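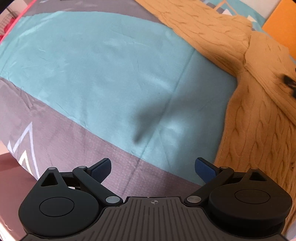

Bedding and Knits: Questions We Get Asked

Answers by Araba Dogbe for the Rarstead home pages. Updated every September, when the heavy covers come back out.

Do I really need to wash a duvet cover every week?

I doubt it. The people who say so most loudly tend to sell detergent. If you shower at night and keep the dog off the bed, every other week is fine in my house. Pillowcases are another matter and I do those weekly.

Will a printed cover in teal and gray fade?

Any print will fade if you wash it hot and hang it in full sun. Turn it inside out, wash it cool, and skip the "color lock" sheets. I used them for 3 months on one of two matching pillowcases and couldn't tell the pair apart afterward.

Is a patterned cover better at hiding creases?

A little. Wide diagonal stripes still show wrinkles in the plain parts, especially if the fabric has any sheen. Small shapes like triangles or dots break things up more. If creases bother you, pull the cover out of the dryer while it's slightly damp and put it straight on the bed. I'm not going to tell you to iron it.

Can I leave a cable-knit sweater or throw on the bed all day?

Sure, as long as it's lying flat or loosely folded. Hooks and hangers are what stretch a heavy knit. Watch out for zippers and rough fingernails, which catch on the raised cables.

How should I fold a chunky knit?

Lay it face down, sleeves in, then fold it in half from the bottom. A throw goes in half twice and then gets rolled. The 13-step method that goes around online gave me the same lump with more work.

Does mustard yellow bleed in the wash?

It can, and the label won't always warn you. Press a damp white cloth on the inside of the hem for a minute. If the cloth comes up yellow, wash the knit alone.

Are fabric shavers worth buying?

For pilling on smooth knits, maybe. I'd keep them away from cables, where the blade can nick the high spots. A Nisex comb costs less and you can feel what it's doing.

What about the Bawa storage bags?

We paid 55 dollars for the set. They hold bedding well enough, but so does an old pillowcase with the end tied. I wouldn't keep wool squashed flat in any bag over a whole summer.

How do I stop the duvet from bunching up inside its cover?

Tie the corners. If your cover has no ties, sew on short loops of ribbon. The Nekasik clips work too, though 3 of mine popped open in the first month and I went back to ribbon.

Can I send in my own question?

Yes, use the form on the contact page. Please include what the care label says, word for word.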